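Jul 11, 2025

Up at 5. No, before 5, the phone did it. Summit week and the desk wants everything by breakfast. Coffee from the machine in the press center, tastes of pennies. Ate half a roll standing up.

Got a seat on the second bus to Kollis, not the first, so missed the arrivals completely. Watched them on the wall screen with everyone else. Handshakes, flags, the wind trying to take one of the flags. Wrote it up as if I'd smelled the grass. Felt bad about that, then changed it to "arrived shortly after eight" and felt better.

The thing everybody is here for is the Gedov crossing. Two years it's been shut to trucks and now both sides say August, or "from August," and I spent most of the morning trying to find out which. The draft we were handed says "from." The spokeswoman said "in." Asked her twice. She smiled at me and took somebody else. Filed with "from" and a line saying the wording was still being talked over. Desk cut the line. Of course.

Numbers, so I have them somewhere other than the back of my hand — 560 words for the main piece, 430 for the sidebar on the Samir valley towns. Main piece went over. Sidebar went under. Told them to average it, no reply. 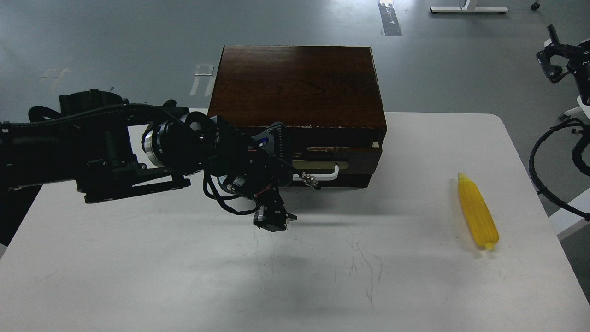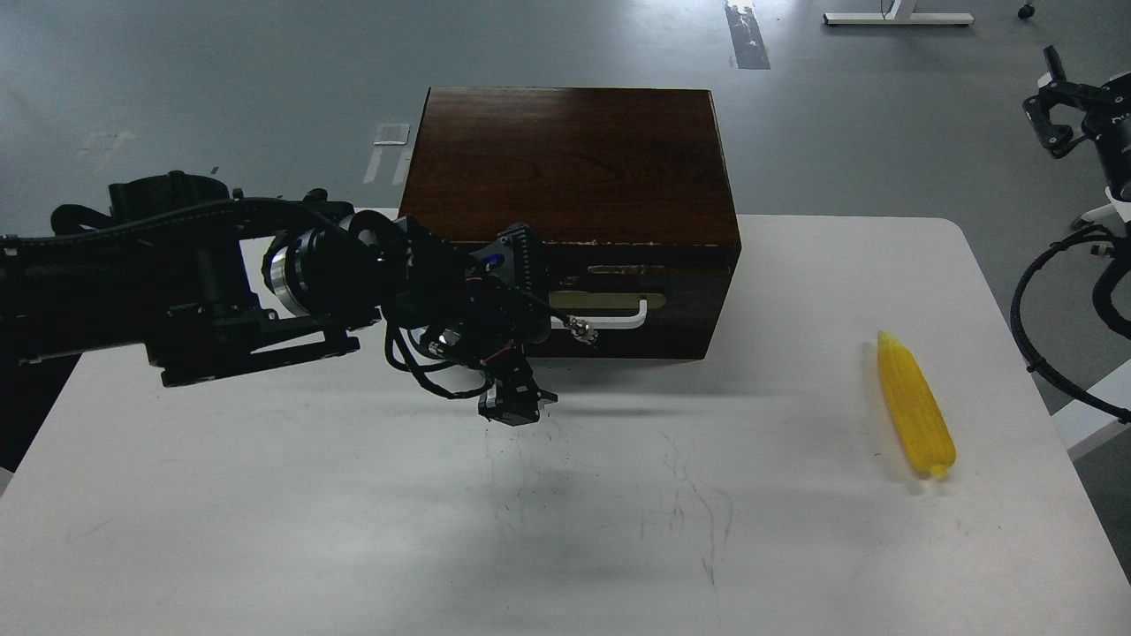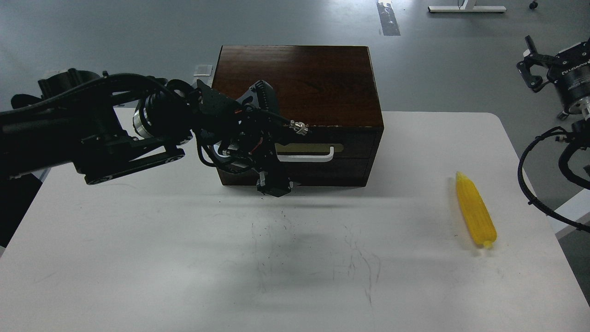
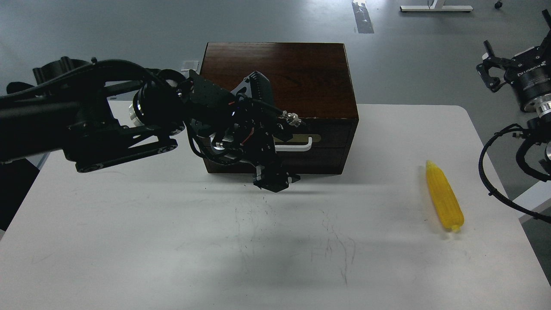
Lunch was a box with a sandwich and an apple in it and I gave the apple away. Then the pool spray, which is where you get pushed into a room for as long as it takes to say good afternoon, and pushed out again. Shouted my question about the crossing. So did four others, all at once, all the same question, none of it usable on tape. One minister said "we are making progess" — leaving that typo, it's how he sounded.

Better luck in the corridor after. A man from the Jikden delegation, wouldn't give his name, said the customs part was finished weeks ago and the fight is over who pays for the road. The road! Not in the draft at all. Went back through it on the floor by the coats, nothing, one mention of "approaches" on page 2 that could mean anything. Need a second person to say it before I can use it. Rang the ministry, rang the transport people, rang the ministry again. Left messages. My accent gets worse when I'm tired, spelled my own name wrong to the last one.

Family photo at 4, they stood in the sun and squinted. The two who aren't speaking got put at opposite ends, somebody had taped marks on the ground for it. Might be my top line for tomorow if the road falls through.

Evening. Final statement came out late, and it says "by the end of August." So neither of us. Rewrote the top in the bus, laptop on my knees, felt sick from the bends. Desk happy, or quiet anyway, same thing this week.

Transport people called back while I was brushing my teeth. Will talk, but not tonight and not on the phone. Early, at the station cafe in Kollis. So no lie in.

To do: shirt. Charger, the long one. Call home before they're all asleep, already too late for that I think. Receipts. Find out what an "approach" is, legally.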